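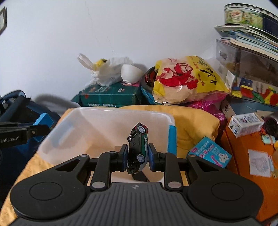
Storing and Caring for Event Materials at Home
Household tips, updated Mar 3, 2025

People who go to many concerts, fights and exhibitions end up with paper, fabric and discs that were not made to last. Most tickets are printed on thermal stock. Most posters are on thin coated paper. Wristbands are woven polyester or a plastic-coated paper. Each material fails in its own way, and the storage has to match.

Thermal tickets

Thermal paper has no ink. The coating darkens when heated, and the same coating fades under light, skin oil and the plasticizers found in soft vinyl. Do not put thermal tickets in PVC sleeves. Use polypropylene or polyester sleeves, one ticket per sleeve, and keep them in the dark. Never laminate them with a hot laminator, which will turn the whole ticket black.

Scan each ticket at 600 dpi soon after the event. Save as TIFF or PNG. The scan is the long-term copy. The paper should be expected to fade whatever you do.

Tape must be kept off the printed side. Adhesive from ordinary clear tape bleaches the text within months. If a ticket is torn, place both halves in the sleeve edge to edge and leave them.

Posters

A poster that has been rolled for a long time should not be forced flat. Unroll it face down on a clean table, cover it with plain blotting paper, and add weight at the edges first. Hardcover books will do. Move the weights inward over two or three days. If the paper resists or cracks, stop and leave it in a room at 60 percent relative humidity overnight before trying again.

Do not use a steam iron. Coated stock blisters, and the inks on some screen prints soften.

For storage flat, use an acid-free folder larger than the sheet on all sides. For storage rolled, roll the poster around the outside of a wide tube with the printed side out, then wrap it in plain tissue. Rolling inside a narrow tube bends the corners every time it is pulled out.

Wall mounting: removable putty leaves an oil stain on uncoated paper. Hinges of Japanese tissue and wheat paste can be removed later with a little water. A frame with a spacer keeps the print off the glass. Kátia Dantas, who framed the Lacerda hall posters, uses a 3 mm spacer for anything under A2 and 5 mm above that.

Wristbands

Cut the band beside the crimp and keep the crimp on the longer piece. Woven bands can be washed by hand in cool water with a drop of dish soap. Press out the water in a towel and dry flat. Paper bands cannot be washed. Wipe them with a dry cloth and trim the sticky end, or cover it with a strip of silicone release paper so that it does not bond to its neighbor.

Concert T-shirts

Turn inside out. Wash cold, short cycle, low spin. Dry on a rack. Plastisol prints crack from tumble heat far more than from washing. If two printed areas have stuck together in a drawer, put the shirt in the freezer for an hour and peel slowly.

Fold with the print on a flat panel and lay a sheet of baking parchment over it. Hangers stretch the collar of heavy shirts.

CDs and sleeves

Wipe discs from the center straight out to the edge with a microfiber cloth. Circular wiping produces scratches that follow the track, and the player corrects those poorly. Store upright. Remove any foam pad from older multi-disc cases. The foam breaks down and sticks to the label side.

Card sleeves wear at the mouth. A loose polypropylene outer sleeve stops most of it. Signed sleeves need a full day open to the air before going into plastic, as marker solvent stays active for hours.

Boxes and labels

Lidded polypropylene boxes are adequate for most homes. Avoid cellars, attics and any wall that faces the outside. Put a packet of silica gel in each box and recharge it once a year, in February in our case, when indoor air is driest.

Number the boxes and keep the list somewhere else. Write in pencil on paper labels. Iolanda Bittencourt keeps 3,347 items this way with one spreadsheet: box number, event, venue, date, type, condition. Six columns are enough. A seventh for notes is rarely filled in.

Keep heavy items such as programs at the bottom and do not mix fabric with paper. Cotton holds moisture and passes it on.

Insects

Silverfish eat the starch in paper sizing. Look for small irregular holes at the edges and yellowish dust. Sticky traps along the skirting show whether they are present. If they are, seal the affected paper in a zip bag, press out the air, freeze for two weeks, and let the bag return to room temperature before opening it. Opening early puts condensation on the paper.

Correction: an earlier version gave one week for freezing. Hernán Montoya pointed out that a domestic freezer does not get cold enough for that.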